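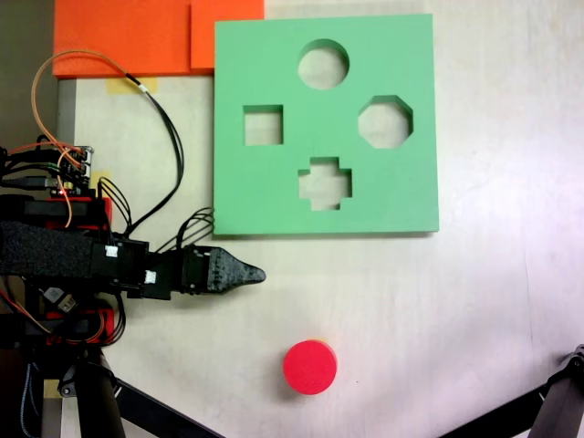

I've been swapping fingertips on the Rirkonano arm all week and I'm opening this ticket because the gripper keeps losing its closed position. The short version: it homes fine, it picks fine for a while, and then the closed position drifts and the jaw starts shutting early. I've been testing with the foam shape sorter, the green board with the circle, square, octagon and plus, because the shapes are forgiving and nothing gets scratched. For most of the runs I only used the red cylinder, stood on end well away from the board, so the arm has to make a proper trip to the round hole. The tips on there are the Nirby ones, the tapered black ones with the texture. The other set I'm comparing is the Tritari flat pads.

Opened 13 September 2018. Priority: annoying but I can still work.

What I expect: close command, jaw goes to the same spot every time, whatever tip is on.

What I get: same command, and after 20 picks or so I'm seeing a gap where there shouldn't be one. Power cycle and it's back to normal. Then it creeps again.

Update 1

First thing I did was blame the tips. With the Tritari pads on I can't see the drift nearly as well, and I got all excited and wrote to Mei Rosenthal that the Nirby tips were junk. She wrote back one line: "Flat pads squash, how would you know?" Fair enough! The pads are soft enough that a bit of early closing gets hidden in the squish. So I put a scrap of card between the pads, closed on it and pulled. Tight after a restart, slides right out later on. Same fault, both sets. Sorry, Nirby.

Update 2

Garnet Leclerc asked for the controller log, so it's attached. What he spotted (and I didn't) is that the commanded value never changes. The controller is asking for the same position from start to finish, so whatever is going wrong is after that. He suggested I go over the wiring before touching any settings.

So I did the wiggle test. Loaded the gripper, held it closed on the cylinder, and went along the cables with a chopstick:

- cable bundle at the board with the LED — nothing
- the big loop of orange wire — nothing
- the two white plugs at the servo housing — jaw twitched when I leaned on the one nearer the finger

That's a twitch, which isn't the same as a drift, but a plug shouldn't do that. Pulled it, squeezed the contacts a little, pushed it back in. No more twitch. The drift is still there, so I'd found a second problem and not my first one. Typical.

Update 3

Tried the other controller, the Rodrigues board we had in the drawer since January. It took me most of an afternoon because the header is flipped compared to the one we run now, and if you don't notice that you get a jaw that opens on close and closes on open. Ask me how I know. Once it was the right way around I ran the same routine with the Nirby tips, cylinder only.

Drift on the Rodrigues board too, same direction, starting at about the same place in the run. I'm calling both controllers innocent. Put the original back on, since I like its log format better.

Update 4

OK, progress! Mei came by and put a finger on the servo case in the middle of a run and said it was a lot warmer than she liked. My close command was set 13 counts past the point where the tips touch. I'd put that in months ago for a heavier part and forgot all about it. So the whole time it was holding the cylinder it was pushing against a limit it could never reach.

Changed two things, one at a time so I'd know which did what:

1. Dropped the overtravel from 13 to 4. The gap still showed up, just much later in the run.
2. Also moved the strap back a little, because it was pinching the cable when the arm reached all the way out. No change in the drift that I could measure, but I'm leaving it there.

Then I added a rest between picks with the jaw open. With that and the smaller overtravel I've done more than 100 closes on the card and it holds every time.

Where that leaves the comparison

For the foam pieces I'm going with the Nirby tips. They get down beside the cylinder without bumping it over, and I can see what they're touching. The Tritari pads hold better on the square block if you come in straight, but they're wide, and they bump the board when I try to set the plus in its hole. I want to redo the octagon with both, since all my octagon numbers are from before the overtravel change and I don't trust them.

Still open:

- Garnet, can you tell me if the servo reports its own temperature anywhere? I couldn't find it in the log.
- I need a spare for that white plug. The squeezed one is fine today but I don't want to rely on it.
- Does anybody have the drawing for the Tritari mount? I'd like to try trimming a set of pads down.

Leaving the ticket open until the octagon runs are done.

Print this ticket | E-mail this ticket

Home Tickets My Queue Parts Log Out

Recently updated
Rodrigues board: jaw direction reversed after swap
Nirby tips, which screws fit
Rirkonano arm sags at full reach
Tritari pads peeling at the corner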